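September
Minutes taken by the secretary, Erkmont Allotment Association

Minutes of the ordinary meeting held in the lower hall, Cindholm, at 7.30 pm.

1. Minutes of the previous meeting
Agreed as a correct record, with one amendment: under item 4, "standpipe" to read "stop valve".

2. Water supply
The meter reading for the quarter was 602 cubic metres. The same quarter last year gave a lower figure, but the reading was then an estimate and the two cannot be compared. The supplier has confirmed that all future readings will be taken on site.

Pressure at the upper end of the site remains poor. Chaudhry tested the main run and found a loss between the second stop valve and the tank by the east gate. Their written report gives two options: replace the affected length only, or replace the whole run to the boundary in blue pipe at a depth of 750 mm.
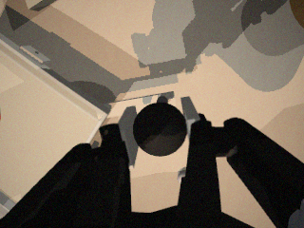
The first option is quoted at £163 plus fittings and would need the supply turned off for one morning. The second has not been priced. It was agreed to accept the first and to ask for a price for the second before the winter shutdown. The supply will be drained down as usual at the first forecast of hard frost. Plot holders are to leave taps open once the notice is up on the gate.

3. Tank covers
Eight covers were ordered from Juvosus and have been delivered. Two do not fit the older tanks, which have a wider rim. The supplier will exchange them if they are returned unmarked. Fitting of the remainder to go ahead in the meantime. Dipping of cans is still allowed, but hoses must not be left running into tanks unattended.

4. Paths
The centre path has sunk where the old drain crosses it. Filling with chippings was tried in spring and did not last. It was proposed that the drain be exposed and its condition recorded before any more material is bought. Agreed.

Width of side paths was discussed. The rules state 600 mm between plots. Several are now narrower than this through gradual digging at the edges. Letters to go out with the rent notices, giving until the end of the season to restore the width.
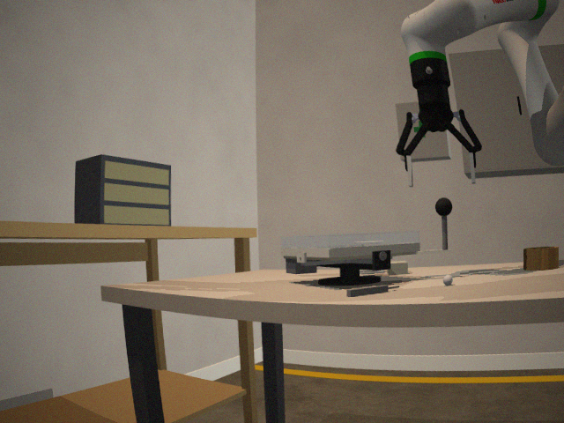
One plot holder objected that the rule could not fairly be applied to the plots along the hedge, where the path had been moved in the past to clear the roots and the pegs had never been reset. The point was accepted. Pegs along the hedge to be checked against the site plan before letters are sent to those plots.

5. Waiting list
The list stands at nearly the same length as last year. Offers of half plots to continue. Applicants who do not answer within 28 days go to the bottom of the list.

6. Bonfires
No change to the present rule. Burning after dusk only, from October, and no treated timber.

7. Any other business
The combination on the east gate will be changed when rents have been received. The padlock on the tool store is stiff and is to be oiled or replaced.

The meeting closed at 8.50 pm. Next meeting in November, same place.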